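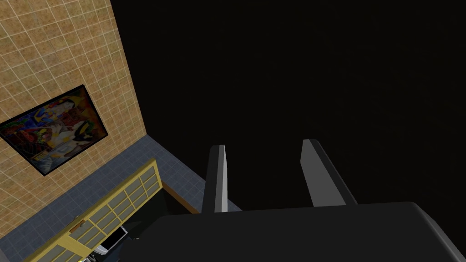

Drelholm Opens Its Make-Believe House to Paying Robots

Search this site Enter keywords Go

November 2019
By Siriporn Pongsiri, Drelholm press office

Drelholm today put on sale Fornen, a software kit that lets people who build robot arms rehearse household chores in a house that does not exist. The house comes with tiled walls, tiled floors, cabinets, framed paintings in colors we stand by, and no security deposit.

Fornen is meant for small teams: university labs, start-ups, and the one engineer at a large company who was told to "look into home robots" and given a desk near the printer. It runs on an ordinary desktop computer with a decent graphics card. A single license costs $900 a year and covers 4 machines. Schools and universities pay nothing for the first year, after which we will have a friendly conversation.

The kit ships with 7 rooms and 1000 household objects, from bowls to cabinets. Each object has a weight, a grip surface and an opinion about being dropped. Doors and drawers open on hinges and runners that can be set to smooth, stiff or "rental." Users can swap wall tiles, floor tiles, artwork and furniture finishes from a menu, or let the software shuffle them overnight. A gripper that has learned to find a cabinet handle against one wall ought to find it against another, and shuffling the decor is a cheap way to learn whether it can.

"The first time I ran our arm in a real kitchen it took a handle clean off," said Wiroj Paisan, who leads product development at Drelholm. "I paid for the handle. Then I paid for the second handle. By then the idea of a kitchen with an undo button was looking very attractive."

The view most customers will spend their days with is the one from just behind and above the gripper, looking past the two fingers at whatever they are about to close on. It is the same view a camera on a real arm would give, so code written against it needs little rework when it moves to hardware. Users can also place fixed cameras in a room, which is handy for working out why the arm has stopped and is staring at the floor.

Drelholm has made choices in Fornen that some visitors to our demo desk have asked about. The rooms are built only where the robot is going to work. Past the end of a wall there may be nothing at all, in plain black. Drawing a hallway no arm will ever reach takes computing time, and we would sooner spend that time on how a drawer slides. Customers who want the hallway can build it with the included room editor, and we look forward to hearing about it.

Furniture was picked by the design team, led by Apinya Saithong, with an eye to what gives grippers trouble. There are small handles on large fronts and cabinets with paneled faces that a vision system may take for windows. Dark tabletops stand near dark machinery. "People ask why the cabinet is yellow," Saithong said. "They never ask why the robot missed it. I find that unfair to the cabinet."

Fornen had its first outing in May with a trial group that included Suwannarat, a maker of kitchen-helper arms, and Fastach, which supplies grippers to packing firms and would like to supply them to everybody else. Both firms used it to practice opening, closing, picking up and putting down. Both sent back long lists of complaints, most of which have been fixed. The one about the paintings has been noted.

"We had been training in a mock-up kitchen in our warehouse, and each reset took a person with a broom," said Chia-hao Yip, head of testing at Fastach. "Now a reset is a key press. The person with the broom has been promoted."

Some limits should be stated plainly, and our engineers insisted on it. Fornen does not handle liquids. A cup may be filled in the sense that we say it is filled. Cloth is supported in a basic way, so a towel will hang and can be grabbed, but folding one is beyond the current release and, on the evidence of the office kitchen, beyond several members of staff. Lighting is simple: lit areas are lit, and shadows under furniture can get very dark, dark enough that items down there are hard to tell apart. A brightness control is included. Several trial users chose to leave it alone and train for the worst.

Results in a simulated room are also no promise about a real one. Drelholm advises customers to test on hardware early, at low speed, and with crockery they do not love.

The package includes the room editor, the object library, gripper models in three common styles, a set of starter chores with scoring, and a printed manual. The manual was a request from Drelholm founder Pongsak Jaidee, who likes to read in the bath. Users may import their own gripper designs in the usual file formats. Updates are free for the length of the license, and the first of them will add a pantry.

Support is by email, answered by the people who wrote the software. They are polite and they are quick, though they do tend to ask for your log files before they say hello.

"I wanted something I could hand to a student on the first morning and have an arm moving by lunch," Jaidee said. "We tried it on our own interns. It was a late lunch, but the arm moved."

Fornen is available now by download from Drelholm. Trial copies, which include one room and a reduced choice of objects, can be had on request and run for a month before they start to nag. Reviewers may ask the press office for a full license and will be sent the manual whether they want it or not.

About Drelholm

Drelholm makes simulation software and test tools for companies that build robot arms. It is privately owned and occupies the floor above a furniture showroom, where its engineers are known by name and are asked to please stop opening the drawers.

Press contact: Siriporn Pongsiri, Drelholm press office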